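Éloge du repas réchauffé

J'ai longtemps cru qu'il existait deux sortes de dîners : ceux que l'on cuisine, et ceux dont on s'excuse. Dans ma famille, on présentait les restes en baissant un peu la voix. « C'est juste ce qu'il y avait hier », disait-on en posant le plat, comme si hier avait été un jour moins honorable qu'aujourd'hui. Et pourtant tout le monde se resservait, souvent avec plus d'appétit que la veille, et il me semble même que les conversations étaient meilleures, parce que celle qui d'ordinaire surveillait le four était enfin assise avec nous.

J'écris ces lignes un soir où j'ai mangé, seul et très content, un reste de lentilles vieux de deux jours. Elles étaient meilleures que le mardi. Le laurier avait eu le temps de se faire entendre, les carottes avaient pris le goût du bouillon, et moi j'avais eu le temps d'oublier que je les avais trop salées. Je ne vois pas bien quel restaurant pourrait m'offrir ce mélange de surprise et de familiarité, ni surtout me laisser dîner en chaussettes.

On me dira que le sujet est mince. Je veux bien l'admettre, mais enfin nous mangeons tous les jours, et la manière dont nous parlons de ce que nous mangeons finit par déteindre sur le reste. Or voilà des années que l'on nous parle du repas comme d'une performance. Il faut que ce soit frais du matin, dressé, assaisonné à la dernière minute. Les magazines que je feuillette chez le dentiste (toujours avec du retard, ce qui leur va bien) ne montrent que des assiettes intactes. On n'y voit jamais un fond de gratin avec une cuillère plantée dedans, alors que c'est peut-être l'image la plus exacte du bonheur domestique que je connaisse.

À Lurkmont, où j'ai vécu trois ans dans un appartement dont la cuisine tenait entre une fenêtre et un radiateur, j'avais une voisine de palier qui cuisinait le dimanche pour toute la semaine. Je sentais l'oignon dès neuf heures, puis le vin rouge, puis quelque chose de plus sourd qui devait être du bœuf. Je l'ai d'abord plainte, je l'avoue, en m'imaginant qu'elle sacrifiait ses dimanches. Il m'a fallu un mois d'octobre très pluvieux, et une grippe pendant laquelle elle m'a apporté de sa soupe, pour comprendre qu'elle s'offrait au contraire des soirées entières. Le mercredi, pendant que je pelais des pommes de terre en maugréant à huit heures passées, elle lisait. Je l'entendais tourner les pages, ou je me figurais l'entendre, les murs étant ce qu'ils étaient. 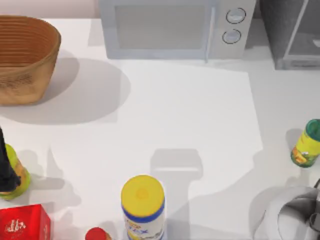 Je lui dois d'avoir changé mes habitudes, assez maladroitement au début. J'ai fait des soupes pour dix. J'ai congelé du riz dans des bocaux trop pleins, avec les conséquences que l'on devine. J'ai mangé du même chou rouge pendant une semaine complète, ce qui m'a tenu éloigné du chou rouge jusqu'au printemps suivant. Il y a là un apprentissage que l'on ne fait pas dans les livres : savoir quels plats gagnent à attendre et lesquels se fâchent. Les daubes, les currys, les ratatouilles sont d'une patience admirable. Le poisson n'en a aucune. Les pâtes dépendent de leur sauce et, je crois, de l'humeur de celui qui les retrouve.

Il faut dire un mot du réchauffage lui-même, que l'on traite souvent comme une corvée d'étudiant. Je défends volontiers la casserole, le petit feu, le couvercle de travers et la cuillère d'eau que l'on ajoute en se disant qu'on aurait dû en mettre deux. Mais je refuse de mépriser le micro-ondes. Il a nourri trop de gens rentrés tard, trop de parents occupés ailleurs, pour qu'on en parle avec cette moue que prennent les amateurs de cuivre. Un bol couvert, une puissance modérée, on remue à mi-parcours, on patiente encore un peu, et la plupart des reproches qu'on lui fait tombent d'eux-mêmes. Ce que l'on prend pour un défaut de l'appareil est bien souvent notre propre hâte.

L'argument de l'économie, je le laisse presque de côté, bien qu'il soit sérieux. Je sais ce que coûte un panier de courses, et je sais que pour beaucoup de foyers finir les restes n'a rien d'un choix esthétique. Il y aurait même de l'indécence à chanter la sobriété devant ceux qui n'ont pas le loisir d'en sortir. Mais justement, je trouve triste qu'un geste aussi répandu et aussi sensé soit resté si longtemps un geste un peu honteux. Nos grands-mères faisaient du pain perdu et du hachis sans y voir une doctrine. On jetait peu, voilà tout, et l'on avait pour le lendemain une considération que nous avons laissée filer quelque part entre le plat tout prêt et la livraison à domicile.

Ce qui me touche le plus, au fond, c'est l'attention que cela suppose. Mettre une part de côté, c'est penser à quelqu'un qui n'est pas encore là : soi-même demain midi, un fils qui rentre par le dernier train, une amie qui passera peut-être. Ma mère laissait toujours une assiette sous une autre assiette retournée. Je n'ai jamais su si elle attendait vraiment quelqu'un. Il arrivait que ce fût moi, à onze heures du soir, affamé et peu loquace, et je soulevais l'assiette du dessus avec un sentiment que je n'ai retrouvé depuis dans aucun dîner prié.

Alors je plaide, sans grand espoir de fonder une école, pour que nous invitions nos amis à manger des restes. Je l'ai fait cet hiver, un peu par défi. J'avais un demi-rôti, une purée, trois sortes de légumes qui n'allaient pas ensemble et un fromage déjà bien entamé. J'ai prévenu tout le monde. Une de mes invitées est arrivée avec son propre reste, une tarte aux poireaux dont il manquait un bon quart, et ne s'est pas excusée une seule fois. Nous avons mis le tout au milieu de la table, chacun s'est servi dans le désordre, et l'on s'est quittés fort tard.

Il est resté un peu de purée. Je l'ai mangée le lendemain, poêlée au beurre avec un œuf dessus.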